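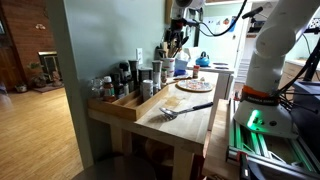
The tester feedback from Sollach was blunt this time: the second map is dull, the tutorial talks too much, and no one there would pay to unlock the rest. I am putting that first in this report because the summary we sent you last time was too cheerful, and I would prefer that you hear the complaints from us.

Last updated: January
Print this page | E-mail this page

Witero (mobile), progress report to Holzer

Where the build is

The free portion of the game is playable from start to finish on phones and tablets. That covers the opening harbor, the first 9 missions and the skirmish mode. The paid portion is not in the same shape. Two of the later river maps load and can be finished, but the enemy barges still pile up at the locks and sit there until the turn limit runs out. Our programmers call this a pathfinding problem. I suspect it is a map problem, and we have argued over it for most of the month without settling it.

Saving works. Cloud saving works when both devices are on the same version, and I don't trust it otherwise. Please don't promise it in the store text yet.

The price

Your last note asked us to confirm the one-time unlock. We can build it, and the purchase screen is already in. I remain unconvinced that it will earn what the plan says it will. The plan assumes that 10 players in every 100 who finish the free missions will buy the rest. I have asked twice where that number came from and have not had an answer I could use. The testers liked the ship upgrades and the weather, and several replayed the fog mission for a better score. Liking a free thing is weak evidence that people will pay for the next part of it.

The Nukero proposal, to add a coin pack and a daily timer, is still on the table. We have not started on it. A timer in a turn-based game that people play on the bus seems to me a good way to get deleted, and the coins would mean rebalancing every ship. If you want it anyway, we need to know before the art for the last river is drawn.

Testing

The open test had room for 2000 players and filled up, which looked good in the chart we sent. Signing up takes one tap, so please read that chart with care. Far fewer people got as far as the locks, and the written comments came mostly from the same small group. Those comments are useful all the same. We have cut the tutorial text by half, moved the end-turn button away from the thumb, and made the fog lighter on older screens. Whether any of this keeps people playing past the second map, we don't know yet.

Sound is behind. The engine noises are placeholders and the music loops badly in the menus.

Money

Spending is within the amount agreed for this stage. The sound work was budgeted too low, and I expect to ask for a change there in the next report.

What we need from you

A yes or no on the coin pack. The source of the sales estimate. Agreement to hold the release until the barges move, even if that costs us the spring slot in the store.

The next build goes to Sollach as soon as the second map has been redrawn, and you will get their comments uncut.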